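About Ovar

Hi, I'm Kwan-ho Yen, and I run Ovar, a small cooking school over on Gendon Street, upstairs from the shoe repair place. If you've found this page you're probably wondering who teaches the classes and whether you'll be the only one who can't chop an onion. I teach nearly all of them, and you won't be!

How it started

I didn't go to culinary school. I studied accounting, worked in an office for longer than I meant to, and cooked at night to cheer myself up. My aunt had a lunch counter when I was growing up and I spent my summers there peeling things (ginger, mostly, and I still think of ginger as a punishment). She cooked by ear. She'd turn her back on a pan and know from the noise when to go back to it. I wanted to learn that properly, so I moved in with her one August, wrote everything down in a school notebook, and came home with a stack of recipes that all said things like "enough water" and "until it looks right."

Turning those notes into something other people could follow took me ages. I tried them out on friends, then friends of friends, and at some point my kitchen had more people in it than chairs. One of them asked what I charged. I hadn't thought about it. I made up a number on the spot, it was far too low, and that was the first class.

The Gendon Street kitchen opened on April 6, 2023. The gas wasn't hooked up until that morning and I'd planned a cold menu just in case, so our first group got both menus and went home very full.

What we cook

Home food, mainly. Soups, braises, dumplings, rice in a lot of forms, quick pickles, the kind of greens you can get on the table while everything else is resting. There's a noodle class too, which fills up first, and a knife class that people sign up for nervously and then bring their brothers to. I don't teach fancy desserts. I've tried, and my sugar work is a danger to everyone, but if you'd like steamed cakes or sweet bean soup I'm your guy.

I buy most of our produce from Cheung, the grocery two doors down, and the menu moves around depending on what looks good there. So if you signed up for eggplant and find yourself holding a squash, please forgive me. You'll still learn the technique you came for, and the eggplant recipe goes home with you anyway.

How a class goes

We keep it to 6 people, all at one long counter. I tried a bigger group for a while and spent the whole evening shouting over the exhaust fan, so we went back. You cook everything yourself, start to finish. I'll show you once, then walk up and down and taste things and probably tell you to add more salt.

A regular class is $84, and that covers the ingredients, the apron loan and dinner, because we always sit down and eat what we made. Tea is included. You're welcome to bring a bottle of something. Please tell me about allergies when you book and not when you're already holding the shrimp (it has happened, and I went a bit pale).

Kids from ten up can come along with a grown-up. My dumpling class is the best one for them, mostly on account of the flour.

At the table

I care about this part nearly as much as the cooking. We eat family style, with everything in the middle, and I like plain white plates, big ones, so the food gets to be the colorful thing. People who came in alone end up swapping numbers over the last dumpling. One group from the soup series still meets every month at somebody's apartment, and they send me pictures of their broth, which I grade.
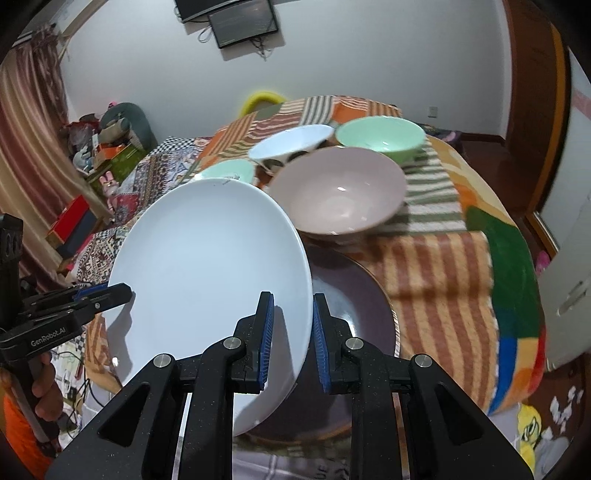

The Illex recipe box

Illex is what I call our recipe collection (it's a kind of squid, and the first recipe in the box was my aunt's stir-fried squid, so there you go). It has almost 300 recipes in it now, every one tested in a regular home oven or on a regular home burner. Anyone who takes a class can copy out whatever they like. Some of the cards have soy sauce on them. Those tend to be the good ones.

Come and say hello

New classes go up at the start of each month, and if something's full, write to me and I'll put you on the list, as spots do open up. We also do private evenings for birthdays and work groups. The door is the green one next to the shoe repair, and the buzzer sticks, so give it a good long push and I'll come down and get you.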